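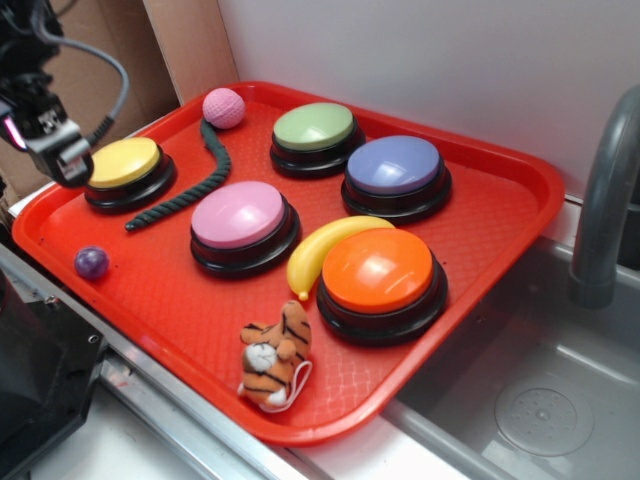 Push buttons on a red tray by the sink.

Toy library moves to Gorkum Hall

The Eltisside toy library reopens in January in the side room at Gorkum Hall, two doors down from the old site. It now has nearly 200 toys and games to lend, and 138 families have joined. Loans last two weeks and can be renewed once by phone. Please check that all the pieces are in the bag before you bring it back - jigsaws too. Wing-sze Wu is taking names for the Saturday rota. New members should bring proof of address.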